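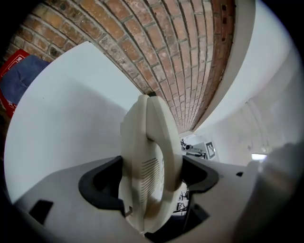 *Brickwork overhead, with the white edge running round it.*

## Saturday's the big one: Marton at home

If you only get along to one match this season, make it this one. Marton are coming to us on Saturday, kick-off 2.30pm, and for the first time in longer than I care to remember both sides go into the derby with something to play for. They sit second in the table. We sit third, two points behind, with a game in hand and a pack that is playing the best rugby I've seen from it in years.

For newer readers, the Marton fixture is the one the older members start talking about in August. The two clubs have been playing each other since long before there was a league to play in, and the record is uncomfortably close. Marton lead it by a couple of wins, depending on whether you count the match that was called off at half-time for fog (they do, we don't). The clubs play for the Tindholm Cup, a small, dented and very ugly bit of silver which has spent the last two winters in their clubhouse. I would very much like it back.

### How we got here

The defeat at Rahman Park on the opening day now looks like the best thing that could have happened to us. We were bullied that afternoon, there's no kinder word for it, and Tamer Semaan took the forwards back to the very basics the following week. Body height, binding, who goes where at the restart. It wasn't pretty training to watch, and I did watch it, in the rain, with a flask. We haven't lost since.

The scrum has been the making of us. We won four penalties from it in the last match alone, and the try that settled things came from a shove that started ten metres out and simply didn't stop. Lovely stuff! The lineout is less reliable. We lost three of our own throws in the second half, two of them inside their 22, and Marton have a pair of very tall locks who will have noticed.

Out wide there's pace to burn. Both wings have scored in each of the last three games, and the full-back is counter-attacking from places where most of us would be hoofing it into the car park. He gets caught now and then - I'd still rather he had a go.

### What to expect from Marton

They kick a lot, and they kick well. Their fly-half put 17 points on us here last season, all from the boot, and he is having an even better time of it this year. Give away silly penalties anywhere inside our own half and he'll walk up, take his time and knock them over. Discipline is going to matter more than anything else on the day, and that includes chatting to the referee.

They also finish strongly. Three of their wins have come in the last ten minutes, when other teams' legs have gone. Our bench will have to earn its keep, and I wouldn't be surprised to see the whole front row changed early in the second half to keep things fresh.

My guess at the score? Home win, by less than a kick. I said much the same last year, so do what you like with that.

### The second team

Don't forget the seconds, who kick off at noon on the far pitch against Marton's second string. They've had trouble getting a full side out lately and still managed a terrific draw last time, coming back from 19 points down with 14 on the field. Delyth Bevan was on the touchline and lost her voice completely. If you can get down early and make some noise, do.

### The women's side

Our women are away this Sunday and go there unbeaten in four. The defence has been outstanding: one try let in during that whole run, and that from a charged-down kick. Llinos Yorath has moved from centre to fly-half and looks as if she's been there all her life. Her cross-kick for the winning score last time out was struck from almost the opposite touchline and landed in the winger's arms without her breaking stride. There are spare seats in the cars, so put your name on the sheet behind the bar if you fancy the trip.
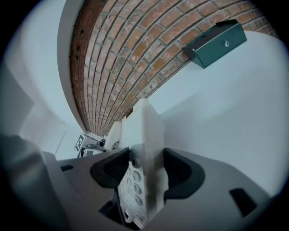

Myfanwy Voyle thinks I am being much too cheerful about all of it. Her view, put to me at some length after training, is that we've beaten the teams we ought to have beaten, that the lineout will fall to bits under the first bit of real pressure, and that anyone predicting a home win has forgotten what happened the last time Marton turned up with the cup in a carrier bag. She is still coming, mind, and she'll be behind the posts at the town end as usual.

She may well be right about the lineout. I'm told there are a couple of new calls for Saturday, and a short throw to the front which worked nicely on Thursday night against people who knew it was coming.

### Getting in

The gate opens at 11.30am. Last year we had a crowd of 300 for this one, and the parking gave out well before the start, so walk or share a lift if you can. There's room for 80 at the pre-match lunch and tickets are going quickly. Please book with Shuk-fan Liu by Thursday evening and let her know if you don't eat meat.

Members get in free, everyone else pays on the gate, and under-16s come in for nothing with an adult. Wear the colours, bring a hat, and please stay behind the rope on the near side once play starts.

Come on, let's have that horrible cup back.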